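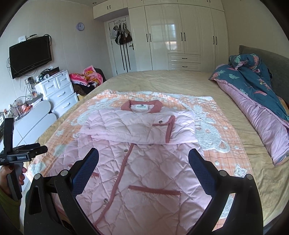

How to Get Ready for a Small Club Show When You've Never Heard the Band

My cousin bought me a ticket to see Branenix in July, and I said yes before I admitted to myself that I couldn't hum a single one of their songs. If you're in the same boat, welcome! I've done this enough times now that I have a bit of a routine, and I'm going to walk you through it the way I'd do it myself, with all the side trips left in.

Step 1. Start with the newest record

I know, everybody tells you to begin at the beginning. But a band on tour is playing the album they're touring, so that's where most of the evening will come from. Put it on while you cook or fold the laundry and don't try too hard. I let it go by twice before I pay any real attention, and by then a couple of choruses have usually crept in on their own.

Step 2. Look up what they played last week

Fans are wonderful about posting set lists, and a quick search for the band's name and the last city they played will usually turn one up. Branenix were doing 18 songs a night, and up to 4 of those changed from show to show. Copy the list into a playlist in the same order. If you like to be surprised, skip this one entirely and go straight to the opener.

Step 3. Give the opener half an hour

I'm a little stubborn about this. Openers have the hardest job in the building, and some of my favorite records came home with me from somebody I'd never planned to see. For the July show it was Pelier, a duo with two keyboards and a very quiet singer, and I'd have been so annoyed to miss them. Three songs is plenty to get the idea.

Step 4. Find out about the room

We were at the Arnaud in Plevilville, which holds 400 people and has a low balcony along one side. Check the venue's own page for these things:

Whether it's standing or seated
Door time and first set time (they're often an hour apart)
Bag size
Whether the bar and the merch table take cash, cards or both
Coat check, and what it costs

If the page doesn't say, call in the afternoon. Umesh Tripathi, who answered when I called the Arnaud, told me the sound is best a few steps in front of the mixing desk, and he was right.

Step 5. Pack light and bring earplugs

Get the kind made for music. The cheap foam ones work, but they turn everything to mush, and you'll end up pulling one out to hear the words. Mine live in a little tin on my key ring. Wear shoes you could stand in all evening, plus a layer you can tie around your waist.

Step 6. Plan the ride home before you leave

Look up the last bus or train and write it down somewhere other than your phone, which will be at nine percent by the encore. Our last bus was at 11:40 p.m. and the band finished at 11:15, so we had time to stop at the merch table, where I bought the Pelier record and a tote bag I didn't need.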